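About Rendard

Who we are, what we do, who to ring. Last updated in July, bits of it will be out of date again by the time you read it.

Rendard is a small press safety and crime reporting outfit. We do two things. We report on attacks, threats and court cases involving local journalists, and we help the reporters themselves when it goes wrong. Safe place for a few nights, a lawyer, a new phone, somebody to phone their mum. Not glamorous. Mostly it's forms.

How it started

Bohdana Palamarchuk was on the courts desk at a regional weekly, Vollero, which closed. She had a drawer full of notes on threats against freelancers and no paper to print them in. Niamh Hennessy was subbing on the same title and had the spare room. First bulletin went out to 29 people, most of them ex-colleagues, two of them wrong addresses. It was about a stringer who'd had his car windows put in twice after writing up a planning hearing. The police had it down as vandalism. We rang every week until they looked again.

The bulletin still goes out, Tuesday mornings, before nine if Niamh's train is on time.

What we cover

Threats, assaults, burglaries at newsrooms, nuisance lawsuits, equipment taken and not given back. Local and regional reporters first. The big names have big employers and their cases get written up anyway. A lad doing court lists for a free sheet doesn't get that.

We publish when the person affected is happy for us to publish. Sometimes that means we sit on a story for months. Sometimes it never runs. We don't print home areas, school names, or car details, and we take them out of court copy too, even where we'd be allowed to leave them in.

We also keep the Dovhaniuk list, which is our running log of open cases. Named after the street our first office was on, people always ask. There are 16 cases on it at present. Each one gets a call to the police or the court every fortnight and the answer gets written down, including when the answer is "no update". You would be suprised how often a file starts moving once someone keeps asking.

Who's here

Bohdana Palamarchuk, editor. Reads everything before it goes. Legal queries and complaints to her.

Niamh Hennessy, bulletin and website. Corrections to her, please, not to the general inbox.

Brijesh Lodhi, casework. Fifteen years on night news before this. If you've been threatened, he's the one you'll speak to.

Lesia Zinchenko, courts. Hardly ever in the office, try her mobile or leave a message.

Lev Semeniuk, training and phones. Two-day course for freelancers, covers doorstep work, locking down accounts, what to do in the first hour after a threat. Seven places each time, they go fast.

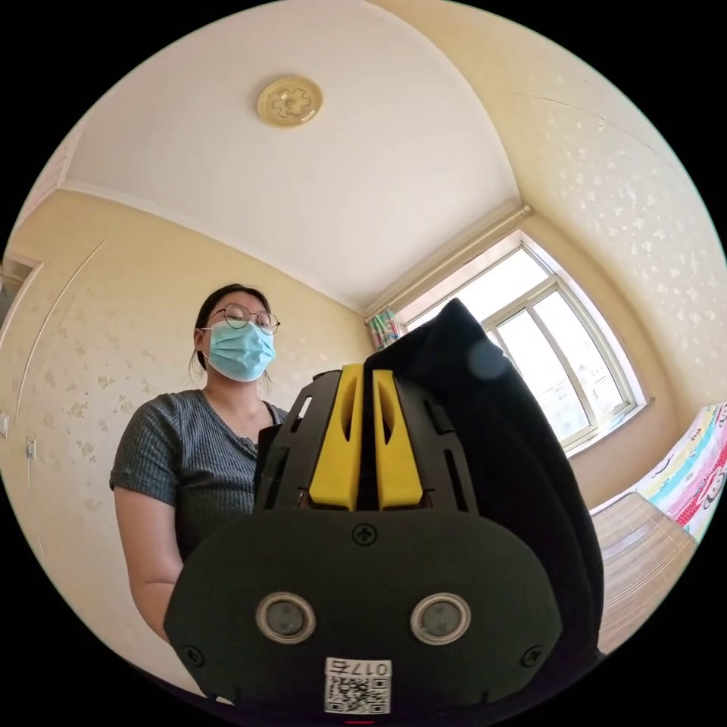

The course is free if you're freelance or on a title with no safety budget. Staff on larger titles pay, and that covers the rest. Next dates go in the bulletin first, then on the site if there's anything left. Travel can be refunded, keep the tickets.

Money

Reader donations, course fees, and a yearly grant from the Nerkinance fund. The grant pays for casework only and they don't see copy before it's published. Accounts are available, ask and we'll email them. We don't take money from political parties, police bodies or anyone on the other side of an open case. Had to send one cheque back. Awkward lunch.

Getting in touch

If you are in danger now, ring the police first, then us. The casework line is on from seven in the morning until late, and the answerphone is checked overnight. Don't put names or addresses in a first email. Just say you need a call and give a number and a good time.

For tips and corrections use the form on the contact page. We read all of them, replies can be slow in court weeks. Corrections go at the top of the orginal story with the date, and in the next bulletin.

Visitors by appointment, please. The bell doesn't work, so ring when you're outside.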